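Plakovholm bench build – two arm setup

Picture dump from the shared workshop. Two arms, one bottle, one pink cup. Goal is a pour. Parts list is on the other page, wiring too.
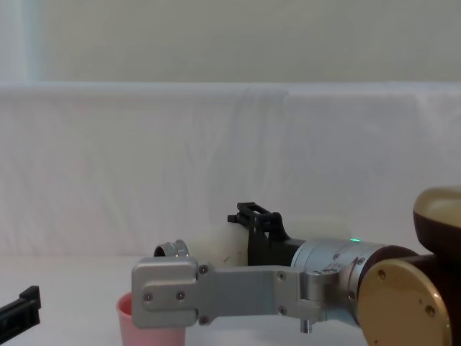

Right arm reaching over the cup. Green light on at the wrist.

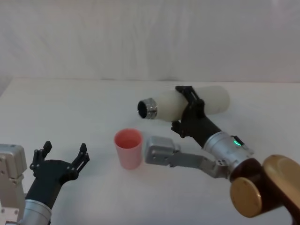
Bottle held sideways in the black gripper, mouth toward the cup. Left gripper open.

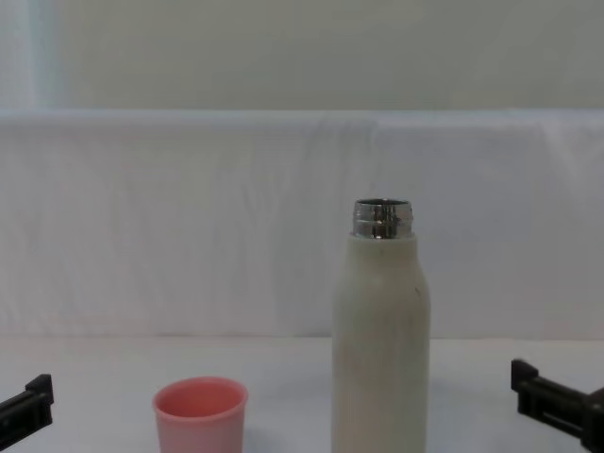
Bottle and cup on the table, both grippers open.
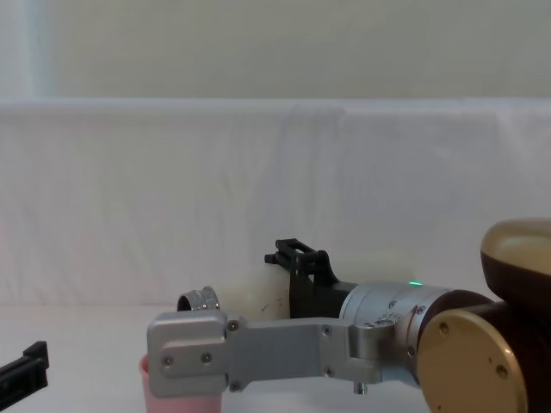
Side of the silver bracket, screws showing. Pink cup under the tip.

Page last changed: Saturday, March 25, 2023

Notes so far, will tidy later.

Control script is called Vuravico, now 301 lines, most of it is waits and limits. Runs on the old desktop under the bench. Keep the e-stop in your hand, not on the shelf!!

Bracket screws – check them every session. Threadlocker on order from Hustden, order 3772 if anyone is at the desk when it comes.

Arm speed stays at 13 percent for now. You can go up to 30 with nothing on the table but the joints get noisy and I dont like it.

Still to do
left arm wrist offset, its off by a bit after every restart
proper cable ties
save the 4 start poses somewhere that isnt my laptop
grip force – cup is thin plastic, go easy

Room is booked thru August. If you use the bench in between please leave the tape marks on the floor were they are, took ages.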